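I caught Tetteh Korletey on a January morning at the long table he uses for everything — lunch, bills, and the sorting he has been doing for 15 years. He was already on his second coffee and talking before I'd found a chair.

"People buy bins," he said. "They go to the store, they come home with bins, and now they have a mess and bins." He laughed so hard at this that he had to put the cup down!

Tetteh runs Kwofie, a little home-clearing business he named after his grandmother's street, and his whole method comes down to an open box on a table. I asked why a table. I do all my sorting on the floor, and I told him so.

"And how's your back?" he said. (Fair.)

He starts every job with what he calls the odds box. It's for the stuff that has no drawer of its own — lids, tape, half-used bottles, the plastic thing you're sure belongs to some other plastic thing. Everything goes in together, and for 4 days you're not allowed to make a decision about any of it. If you need the tape, you take the tape and you find it a home when you're done.

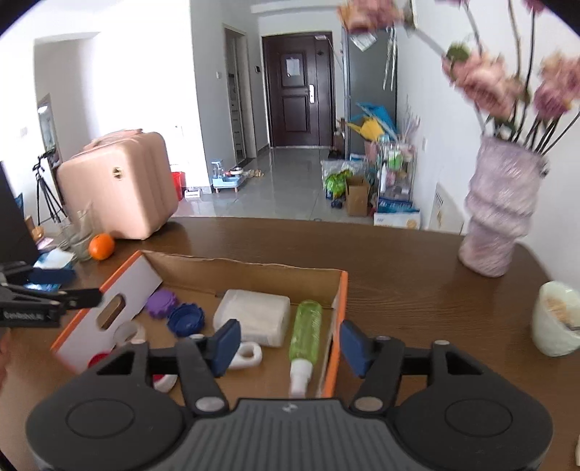
An odds box on the table, with scalloped lids, a roll of tape and a green pump bottle inside.

I wanted to know about the lids, because I have a whole shelf of them and I suspect most readers do too. "Lids are the worst," he said, very cheerful about it. "A lid gives you hope. You think the bottom half is coming back." His rule is that a lid gets one trip around the kitchen to find its match, and then it goes.

Pump bottles get a softer deal. He'll keep one if the pump works, and he's been known to refill the same bottle for seven years. His partner Pavel thinks this is ridiculous and says so often, mostly from the next room.

The boxes themselves are nothing special, whatever the grocery store on Banitz Street has out back. He likes a low one with handle holes, and a torn edge doesn't bother him. "If the box is too nice, you keep the box," he told me. "Then you've got one more thing to put away."

I asked what he does when a client gets stuck. He thought about that for a while, and then said he usually makes them a sandwich.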